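Projects > Food and Materials > Student Reports > Bowl Color and Perceived Saltiness

Bowl Color and Perceived Saltiness in a Low-Sodium Broth

Svenja Frei, with Leopold Stöckli
Reading time: 4 min

1. Background

Hospitals and school kitchens that reduce salt in soup often find that more of it comes back uneaten. Several published studies suggest that the color of a dish can shift how sweet or salty its contents are judged to be, but most of them used popcorn, hot chocolate or yogurt. We wanted to test a clear vegetable broth, which is close to what the canteen at Dimorstead serves in January and has almost no color of its own.

The question was narrow: when the same broth is served in a yellow bowl and in a white bowl, do tasters give it different saltiness scores?

2. Method

Forty tasters were recruited from the first and second years. Two did not return for the second session and their first scores were removed, leaving 38. Each taster received the broth twice, once per bowl color, with a gap of one week between sessions. Half started with yellow and half with white, assigned by drawing slips.

The broth was made in one batch per session from the same dried stock, strained through cloth, and diluted to a fixed salt content measured with a conductivity probe. Serving temperature was held at 60 °C in a covered water bath. Temperature matters more than we first assumed. In a pilot with 16 tasters, cooler portions were scored as saltier regardless of the bowl, and the pilot data had to be set aside.

Scores were marked on an unnumbered line 100 mm long, with "not salty at all" at the left end and "extremely salty" at the right. The distance from the left end was read with a ruler by one person and checked by the other.

Bowls were matched for capacity as closely as the supplier's range allowed. Glazed surfaces reflect light into a clear liquid, so the broth can take on a tint from the bowl under ceiling lamps. We did not correct for this.

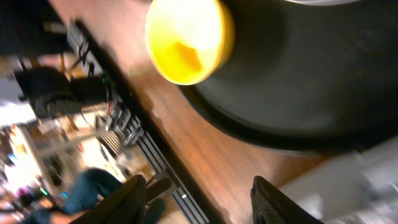
Farel objected at the interim review that a tinted broth is a different stimulus from a colored bowl, and that we could not claim to have tested the second without ruling out the first. If the liquid looks yellow, the taster may simply read it as a stronger stock. The suggested control was an opaque soup, such as potato and leek, in the same bowls.

We accept the objection. There was time for only a small opaque series, reported in section 3.2.

3. Results

3.1 Clear broth

The mean score in the yellow bowl was 46 mm and in the white bowl 41 mm. A paired t-test gave p = 0.03. The difference was larger among tasters who had the yellow bowl first, which may indicate an order effect. The groups were too small to separate this from chance.

3.2 Opaque soup

Twelve tasters from the main group repeated the procedure with potato soup. The means were 39 mm (yellow) and 38 mm (white), and the difference was not significant. This is consistent with the tint explanation but does not prove it, given the sample.

3.3 Comments

Tasters could write a remark below the line. Most left it blank. Of those who wrote something, several described the first portion of either session as thin, and a few asked for pepper.

4. Discussion

A shift of 5 mm on a 100 mm line is small. To compare it with a real change in recipe, we prepared a short dilution series and found that the same shift corresponded to about 400 mg of salt per liter. For a kitchen with a fixed sodium target that would be useful, if it held up outside a test room.

There are reasons to doubt that it would. Tasters sat alone, received only a small portion and had nothing else in front of them. A meal involves a tray, other dishes, utensils and conversation. The color beneath and beside a bowl also changes its apparent brightness: white on a dark surface looks lighter than white on a pale one. We used a single gray tray throughout and did not vary it.
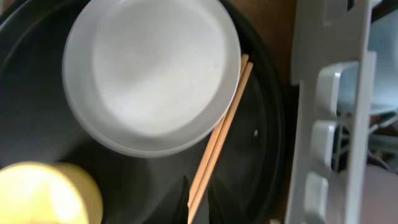 Figure 2. White bowl and chopsticks on a black plate.

A follow-up should vary the color under the bowl as a second factor, with two levels (dark and pale). With two bowl colors this gives four conditions, and each taster would need four sessions. Dropout would probably be higher than ours.

5. Limitations

The tasters were all students of similar age. Room lighting was not measured, and the blinds were open in the second session. The ruler readings differed by 1 mm or more between readers on nine sheets, and the average was used in those cases.

6. Conclusion

Clear broth was scored slightly saltier in a yellow bowl than in a white one. The effect was not found with an opaque soup. Tint in the liquid remains the more likely cause, and the opaque series should be repeated with a full group.

Related reports
Salt Loss from Canned Beans During Rinsing
Heat Retention in Lidded Cups: The Durkeck Method
Cocoa Grades from Buenaventura: A Blind Comparison
Tray Layout and Plate Waste in a School Canteen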